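Chapter 7
Looking After a Hand-Held Gripper

Most of the work in this book is done on fixed arms bolted to a floor or bench. A hand-held gripper gets rougher treatment. It is picked up and set down all day, and the operator's wrist takes the place of the robot's joints. Its service schedule is shorter for that reason.

The Hunmont workshop checks each of its units every 200 hours of use. Hollis Kasprzak, who wrote the schedule, puts the shell and vents first. Dust that gets past a grille settles on the boards inside, and one unit opened at 2,135 hours needed a new fan and a full cleaning.

Marker blocks come next. A block that has shifted in its seat will still be read by the tracking software, but every position it reports will be off by the same amount. Press on the block with a thumb. If it moves, tighten the seat and repeat the calibration in Section 7.4.

On the unit in this chapter, one vent grille is set into the gray shell to the left of the central opening and a smaller slotted one to the right. The marker block stands farther right. 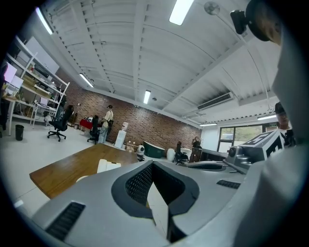

7.1 Before You Start

Switch the unit off and remove the battery. You will need a soft brush, a hex key set and the service log.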